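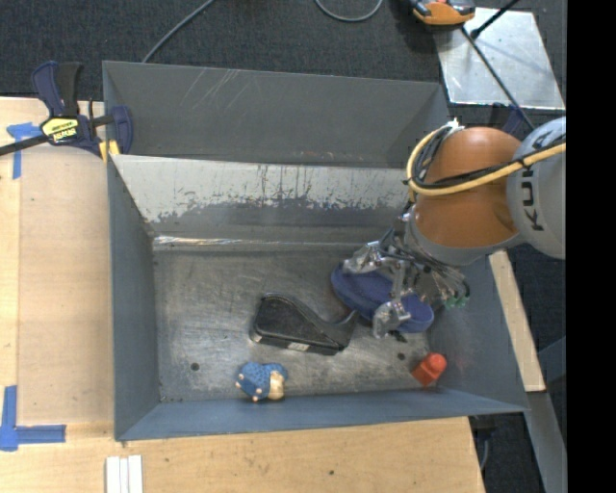 Vol. 6, núm. 14

NOTA DE PRENSA

Rudberg presenta Eseo, su línea de cubetas de chapa para el taller

2019-02-19

¡Por fin puedo contarlo! Soy Mi-kyung Bang, llevo la parte de producto en Rudberg, y desde septiembre apenas he hablado de otra cosa en casa ni en la oficina: Eseo, nuestra nueva línea de cubetas abiertas de chapa para piezas sueltas, ya se puede pedir.

Os pongo en situación. A mí me gustan las cubetas usadas. Una gris, grande, abierta por arriba, con el fondo lleno de arañazos finos y zonas brillantes de tanto roce, me dice mucho más que una recién salida de la caja (que también es bonita, no digo que no). La chapa se raya, claro que se raya, y así, con sus marcas y sus manchas, la veréis en cualquier nave donde se trabaje de verdad.

¿Qué trae Eseo? Bordes plegados y estrechos, paredes inclinadas y el fondo en metal visto. La inclinación nos costó lo suyo – hicimos 14 pruebas hasta quedarnos contentos – y fue Soon-im Ji, del taller de Cho, quien insistió en abrir un poco más los lados para que las piezas no se quedaran arrinconadas. Yo al principio no lo veía nada claro. Le debo un café, o varios.

La línea sale con seis medidas y se vende por unidades o en lotes de 100. De la primera tirada hemos fabricado 1288 cubetas, y unas cuantas ya tienen dueño, así que si os interesa un lote entero, mejor escribid pronto. De la distribución se encarga Mekico, que también atiende los pedidos pequeños y las medidas especiales.

Y un consejo de limpieza, que me lo preguntáis siempre: paño, agua templada, un poco de jabón neutro y a secar bien las esquinas. Nada de estropajo metálico, por favor – para rayarla ya está el trabajo diario.

Quien quiera tocar el material antes de decidirse puede pedirnos una muestra de chapa sin compromiso. Las enviamos con la hoja de medidas y la lista de precios.

Contacto de prensa: Mi-kyung Bang, Rudberg
Pedidos y distribución: Mekico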